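Surface Wear on Shared Worktops
Project report, second term
Iulian Cozma

3. Choice of table

My first plan was to compare five worktops from across the building. This became one worktop once I found out how long it takes to look at a worktop properly. The one I kept is the grey table at the Todell end of the workshop, a laminate printed with a fine wood grain that convinces from the doorway and then gives up.

I chose it because it gets used by everybody and looked after in the way shared things usually are. The purchase record gives the top as Kendura, 186 cm long, and the price as 292, with no currency, so I have left it out of the cost section. 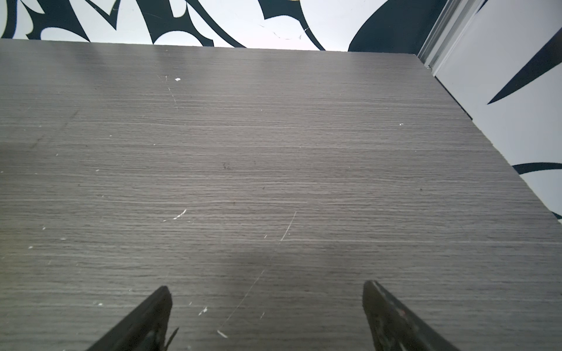

Marks were sorted into scratches, scuffs and chips. Scratches are long and pale and best seen with the light coming in low. Scuffs are whiter and come in clusters. A chip is a small bright spot where the surface has gone, and is the only kind that my supervisor, Dr Costache, could find without being told where to look.

The printed grain caused most of the trouble. It is made of thin parallel lines, and so is a faint scratch. In March I spent around 60 minutes tracing one very promising line that belonged to the pattern. After that I recorded only marks which crossed the grain, and the log got shorter and more believable.

Shadows were the other problem. A dark patch on a grey top looks a lot like a stain until somebody moves.

3.1 Cleaning

The top was wiped with a plain cloth before each check. I did try Durero polish on one corner, which made that corner shiny and no use for the study.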